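Progress report to Clallell, 18 Oct 2021

We are happy to say the coil insertion line at Prasport is coming along nicely, and we thank you again for your patience over the summer. The second press is bolted down and wired, and it has now run 304 stators with only 2 rejects, both from a nicked slot liner. Restrepo sent the new tooling plates, and the crew has been so good about staying late to fit them!
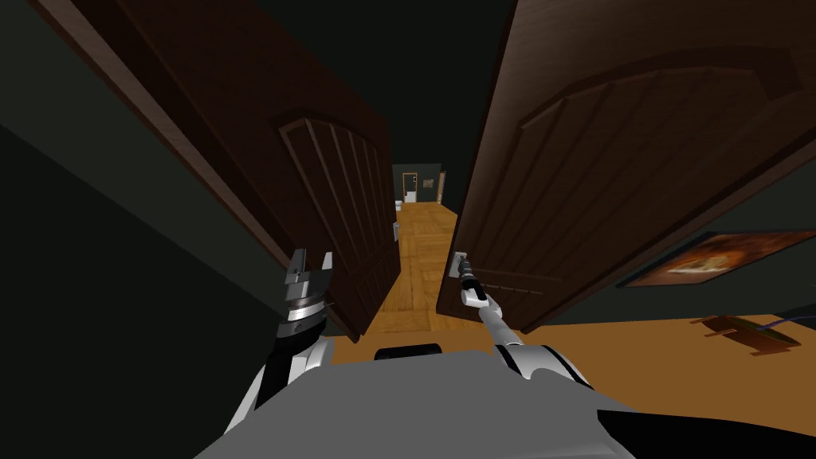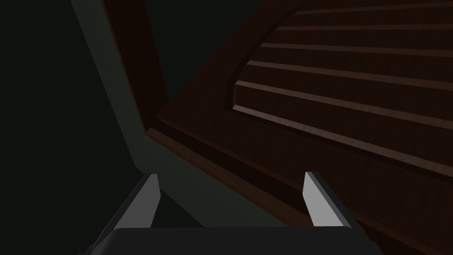

Guarding for the press is our main job through November, and we would dearly like your okay on the Driketska quote before then. The drawings call for plain sheet panels, nothing as fancy as the dark brown wood in both views, and we can cut those in our own shop. That leaves $2,000 for the light curtain and $200 for spare fuses and cable. We will send the revised schedule once the quote is signed.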